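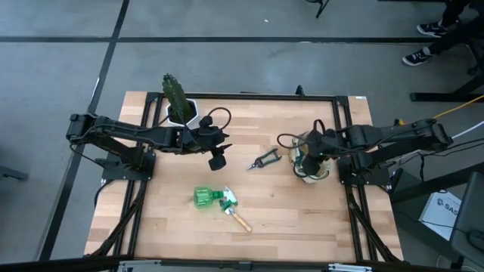 Looking After a Butcher-Block Top

Wipe up spills as they happen. Water left standing at a seam raises the grain, and red wine or beet juice can stain in minutes.

For daily cleaning use a damp cloth and a drop of dish soap. Dry with a towel afterward. Skip the bleach sprays and the green scrubbing pads.

Oiling

Use food-grade mineral oil. Olive and corn oil turn rancid and leave the wood sticky. Oil a new top once a week for the first month, then whenever water stops beading on it. Rub along the grain, leave it overnight and wipe off what hasn't soaked in.

Stains and scratches

Coarse salt and half a lemon will lift most food stains. Rinse well. Black rings around metal cans usually need sanding. Start at 120 grit, finish at 360, and go with the grain the whole way. Oil the bare patch the same day or it will look chalky.

Houseplants

Put a saucer under every pot, and a cork mat under the saucer. Unglazed clay sweats through and marks the wood. Even a cactus that gets watered once a month can leave a ring.

Winter

Heated rooms dry the wood out. If small cracks open at the ends in December, oil the end grain twice and keep the top away from the radiator.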